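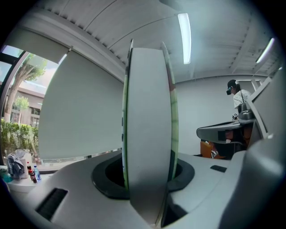
Ceiling strip lights and window glare, ground floor workroom

Forum: Lighting and Interiors > Small Workspaces

drudport_bench
Looking for a second opinion on lighting layout. White ceiling, long panels with ribbed beams between them, fluorescent strips set in. There is a large dark-framed window on one side, with a tree and a green hedge outside and a beige building behind those. The work is small parts inspection at a bench, mostly matte white items, so contrast is poor to begin with.

In the afternoon the window side is fine and the far side is flat. After 4 pm in November the tubes do all the work and I get a double shadow on anything taller than a coffee mug. Options so far:

1. Replace the tubes with LED retrofits and leave the layout alone.
2. Add a task lamp at the bench and stop using the tubes in daytime.

Landlord is Flitstead, who will allow lamp changes but no new wiring.

N_Kinyua
What does your meter read at the bench surface with the blinds up and the tubes off?

drudport_bench
417 lux at 2 pm on Saturday, overcast. 120 at the far end of the same bench. Roller blind fully up for both.

N_Kinyua
Then option 1 on its own won't fix it. You have more than a 3:1 drop along one bench before you switch anything on. Turn the bench so its long side runs parallel to the window and measure again. Costs nothing.

rotich_electrical
Disagree with doing that first. Turning the bench changes the daylight spread and does nothing for the shadows after dark, which is half of his complaint. Those come from having separated linear sources overhead. Check the orientation of the fittings relative to the bench before moving furniture.

Also, if you go LED, find out what ballasts are in there. Some retrofit tubes run on the existing ballast and some need it bypassed. A bypass counts as wiring, so ask Flitstead in writing.

Lok-yiu Chou
Agree with rotich on the ballasts. On the hedge and tree: green foliage close to a window tints the daylight. For matte white parts that matters if you are judging color. If you only look for scratches and burrs, ignore it.

drudport_bench
Scratches and burrs, plus one coating check where color matters a little. I do that one under a separate lamp.

Lok-yiu Chou
Then put the separate lamp to more use. Low angle, one side, tubes off. Raking light shows a scratch on white plastic far better than any overhead fitting. I use a Bralto clamp lamp with the head set just above bench height.

rotich_electrical
Tubes off is fine for inspection, less fine for walking around the room. Leave the strip farthest from the bench on if they are switched separately.

N_Kinyua
I would still move the bench. A single raking lamp competes with the window until dusk. With the window on the side opposite the lamp you lose most of the relief you bought it for.

Lok-yiu Chou
Or use the blind. The pale gray roller, pulled all the way down during inspection. No screws, no wiring.

drudport_bench
Blind comes all the way down, I checked. Two circuits on the wall switch as well, so the strips can be split.

Plan: blind first, lamp at low angle on the left, far strip on. Bench stays where it is until I have new readings. Ballast question sent to Flitstead.

N_Kinyua
Take the readings at the same points along the bench, and mark them with tape. Otherwise you can't compare.

drudport_bench
Taped at both ends and the middle. Will post numbers taken with the blind down.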